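3.2 Collection of demonstrations by remote control

All demonstrations were recorded at the Vadell laboratory on a two-arm surgical robot operated from a seated console. The person giving the demonstration holds one control handle in each hand and watches the workspace through the endoscope, so that what the operator sees and what the learning system receives come from the same view. Movements of the hands are scaled down before they reach the instruments. Moving an arm by hand, with its motors released, was tried in an early pilot and set aside for suturing: guiding two instruments directly left the demonstrator with no free hand for the jaws, and the forces applied to the shafts disturbed the readings at the wrist.

Five operators took part. Two of them, H. Doucet and K. Vida, had long experience of console surgery; the remaining three were trained for the study and were admitted once they could complete a practice row without help. Each operator worked in blocks of 27 attempts, with a rest between blocks. In total, 1,631 attempts were recorded, of which 1,097 were kept for training. An attempt was excluded if the needle was dropped, if the thread had to be freed by an assistant, or if the operator paused the system with the foot pedal for longer than 18 seconds.

The task was limited to one stitch of an interrupted row. An attempt began with the needle already held in the driver and ended when the needle had been drawn through both edges of the wound and taken up again. Knot tying was recorded in the same sessions but is treated as a separate skill and is not considered in this section. The driver was assigned to one arm and a finer grasping instrument to the other, and this arrangement was held constant across all operators - a left-handed operator was invited to exchange the handles at the console but chose not to.
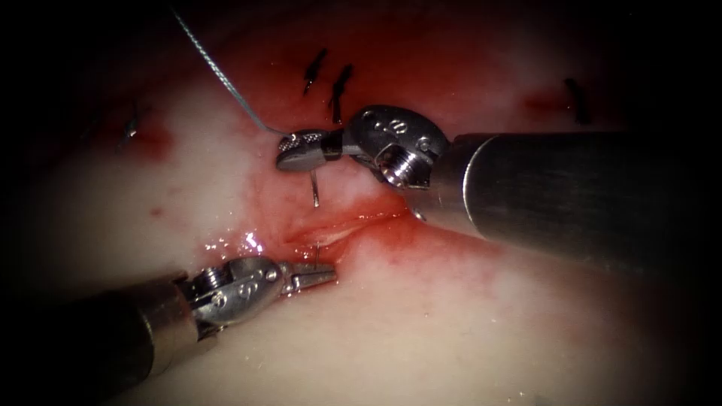
Operators were asked to work as they normally would and were given no target time. This decision had consequences for the data. Experienced operators tended to prepare each bite with several small corrections of the needle angle, most of them made before the tip met the tissue, and these corrections differed from one attempt to the next even when the resulting stitches were alike. Newly trained operators made fewer corrections before entry and more after it. A policy trained on the pooled recordings without further labelling averaged the two habits and often hesitated above the wound edge.

To reduce this effect, each attempt was divided into four phases: approach, entry, passage and retrieval. The boundaries were placed by M. Llorente and A. Bhatia, working independently on the recorded video together with the joint and jaw signals. Where the two sets of boundaries disagreed, L. Valcárcel reviewed the recording and made the final choice. Most disagreements concerned the end of the approach, which is difficult to judge when the needle is held close to the tissue without touching it. The jaw signal is of no assistance at that point, as the driver stays closed throughout.

The thread was not tracked. Its position is present in the video, and the policy may make use of it, but no separate estimate was supplied. We regard this as the main limit of the present data set. Several operators reported that they watched the thread closely during passage and used the second instrument to keep it clear, and such movements appear in the recordings without any stated cause. Whether they can be learned from the video alone is examined in Section 4.3.

Recordings were stored in the Zumuvlow format, with video and robot signals brought to a common clock. Camera position was fixed at the start of each block and was not altered within it. Blocks in which the lens was cleaned part-way through were kept, with the cleaning interval removed.

Figure 3. Two-arm needle driving under remote control. The right-hand instrument holds the curved needle with its thread attached; the jaws of the lower-left instrument are slightly open beside the incision. Earlier stitches are visible above it.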